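Nallgate se queda sin mayoría a las puertas de las municipales

La ruptura entre los dos socios del gobierno local adelanta una campaña que no debía empezar hasta junio 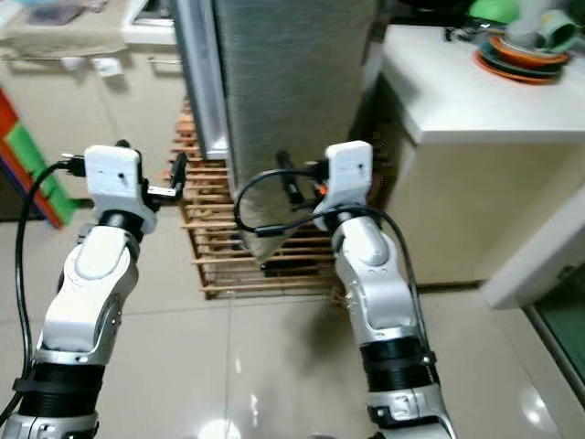
Un pacto que nació justo

El acuerdo de gobierno de Nallgate se firmó con más prisa que entusiasmo. Unión Vecinal, la fuerza más votada, había quedado a un escaño de la mayoría, y el Partido del Puerto, con dos concejales, era el único grupo dispuesto a sentarse. El documento ocupaba siete páginas. Cinco de ellas repartían competencias y las otras dos hablaban, en términos generales, de vivienda y de transporte.

Durante tres años funcionó. Se aprobaron los presupuestos dentro de plazo, se reabrió la línea de autobús con el barrio de Omby y se renovó el alumbrado de la carretera vieja. Las discrepancias se resolvían en reuniones cerradas, casi siempre los lunes, y rara vez llegaban al pleno.

El problema fue el suelo de Hudetora.

Noventa viviendas y una carretera

Hudetora es una franja de terreno municipal entre la vía del tren y los antiguos almacenes. El plan de Unión Vecinal preveía construir allí 90 viviendas de alquiler y un acceso nuevo por el norte. El Partido del Puerto defendía mantener el uso industrial y sacar las parcelas a concurso. Las dos posiciones constaban ya en los programas electorales, y el pacto las dejó para más adelante con una frase que ambos partidos interpretan a su manera: «el futuro del ámbito se decidirá de común acuerdo».

En febrero, el área de urbanismo llevó a información pública la propuesta residencial. Los socios minoritarios sostienen que se enteraron por el boletín. En la alcaldía responden que el borrador llevaba semanas circulando por los despachos y que nadie puso reparos por escrito.

A partir de ahí, todo fue a peor. Los comerciantes del centro se declararon a favor del plan. Los vecinos de Omby, preocupados por el tráfico, reunieron 3.000 firmas para pedir que se retirara el acceso norte, aunque no se oponían a las viviendas. El Partido del Puerto hizo suya la petición y anunció que votaría en contra de la propuesta completa.

El pleno más largo de la legislatura

La sesión duró casi siete horas. En la calle se concentraron 300 personas, repartidas entre partidarios y detractores del proyecto, sin incidentes. Dentro, la propuesta cayó por un voto. Los dos concejales del Partido del Puerto entregaron sus delegaciones esa misma noche y pasaron a los bancos de la oposición.

Desde entonces, Unión Vecinal gobierna en minoría. Puede gestionar el día a día, pero no tiene apoyos para modificar el presupuesto ni para sacar adelante ordenanzas. La revisión de la tasa de basuras está parada. También lo está el convenio con la piscina comarcal, que vence antes del verano.

Las cuentas de cada uno

La oposición conservadora descarta una moción de censura. Le faltan votos y, a pocos meses de las urnas, tampoco tiene mucho interés en hacerse cargo de una alcaldía con las obras a medias. Prefiere presentarse como alternativa y pedir explicaciones en cada pleno.

El Partido del Puerto se juega más. Su electorado está concentrado en Omby, donde fue primera fuerza, y es casi inexistente en el resto del municipio. La ruptura le permite recuperar un perfil propio, con el riesgo de que los vecinos le reprochen los tres años anteriores.

En Unión Vecinal estudian presentar una versión reducida del plan de Hudetora, sin el acceso norte. La decisión se tomará en la asamblea de junio, la misma en la que se elegirá a la cabeza de lista.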